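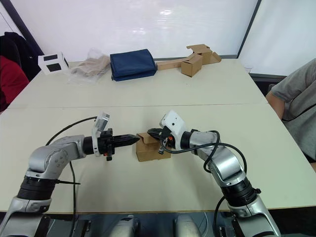 4.2 How households kept and let go of packaging

Figure 3. A small cardboard box, flattened, on a pale tabletop.

It may help to say a little about how we came to this part of the study, as the subject of cardboard was never in our first plan. We had gone to Lomstead to ask people about their attics and spare rooms, and we had a long list of questions about furniture, letters, and children's clothes. What people wanted to talk about, again and again, was boxes. They had kept the box the kettle came in, and the box inside that box, and they were often a bit shy about it until they saw that we were truly interested. By the end of the first month we had rewritten the interview guide to make room for them.

We spoke with members of 65 households, most of them at their own kitchen tables, and each visit lasted roughly 40 minutes, though a few went on through supper. Liviu Matei carried out the larger share of these talks and kept the field notes from which the passages below are drawn. Households were asked to show us where empty packaging was kept, and then to tell us, in whatever order they liked, how it had got there and what they thought would become of it.

The first thing to report is that people made a clear difference between a box that was still a box and one that had been flattened. A standing box was spoken of as something with a future. It might hold the winter gloves, or go with a daughter to college, or be needed if the toaster had to be sent back. Once flattened, as in Figure 3, the same object was moved (in talk, at least) to another group altogether. One retired teacher told us that she "couldn't bring herself to squash the good ones," and that her husband did it for her on the evening before collection. Another woman kept her flat boxes behind the piano and called them her savings, and we have borrowed that word for the rest of this section – it was too good to leave behind.

Savings of this kind were nearly always small. Large cartons left the house quickly, often within a day or two, and people gave the narrow hallways of the older Lomstead houses as the cause. Small cartons could slip in beside the refrigerator or under a bed, and so they stayed. Several people had clear favorites. The mail-order tea company Zurnix came up in many of the talks, as its cartons have a lid that folds back into itself and were felt to be "too nice to throw out." We do not think the maker had any idea of the affection they had earned.

The second thing concerns family habit. People who grew up with a saver tended either to save in just the same way, down to the same cupboard, or to be rather fierce about clearing out. We met very few in between. A man in his fifties, whose mother had left behind 149 empty boxes in a house on the Cuneo road, had counted them himself as he carried them to the yard, and he now flattens every carton before he has even put away what was in it. He told us this with great good humor, and then went to the closet and brought out one shoebox of hers that he had kept after all.

We should add a word of caution. Lomstead changed its paper collection from weekly to every other week in September, when our visits were partly done, and the later households may simply have had more cardboard in the house than the earlier ones. We have gone back over the notes with this in mind, and the difference between standing and flattened boxes holds in both groups. The amount people kept is harder to compare, and we make no claim about it here. Section 4.3 turns to glass jars, where the feelings were, if anything, stronger.

12 shares
3 comments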